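The Ferry Money

My uncle left me his boat shed in Stiltport and 3000 in an account I had never heard of. The solicitor read it out in one breath and asked if I wanted tea.

I took the early bus from Stidby in January with one bag and my good shoes on, which was a mistake. The shed was at the far end of the harbour wall, past the Trummer yard, and the path was all puddles. The key turned the wrong way. Inside there was no boat. There was a bed, a stove, a card table with two chairs, and a pack of Italian cards held together with a hair band.

He had taught me Tresetti when I was nine. I never beat him. He kept score in pencil on the backs of ferry tickets, and I found those too, in a biscuit tin under the bed. They went back years. One column had his initial at the top. The other had a letter I didn't know.

I lit the stove and read them. She (I had decided it was a she) lost badly at first. By the third winter she was level. The last ticket said 1085 to him and 1085 to her, and there was nothing after it.

I stayed the night in my coat. In the morning I put my wet shoes by the stove and went out in a pair of his, two sizes too big.
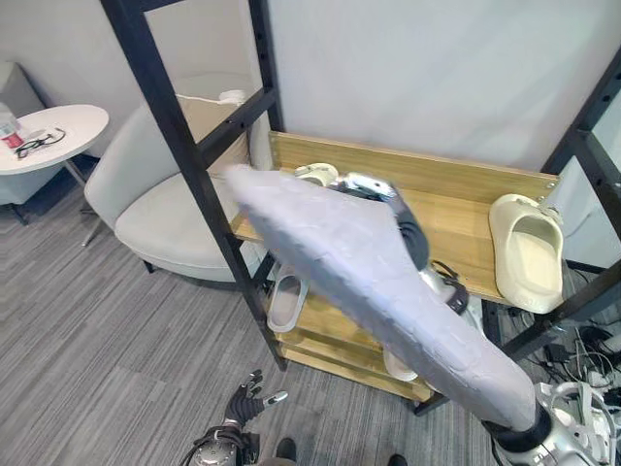
The woman in the ticket office looked at my feet before she looked at my face.

"You'll be the nephew," she said.

I asked for a single to the island. She pushed the ticket through and wouldn't take the money. Her badge had the right letter on it.

"Do you play?" I said.

"Not since he went."

The ferry wasn't due for 40 minutes. I went back along the wall for the cards, and when I returned she had cleared the counter and sharpened a pencil.

Posted February 15, 2025
12 shares | 3 comments

marshlight: Did he ever get on the ferry?

Pell_R: I liked the shoes. My grandad's were too big for me as well.

oldtin: Would read more about the island.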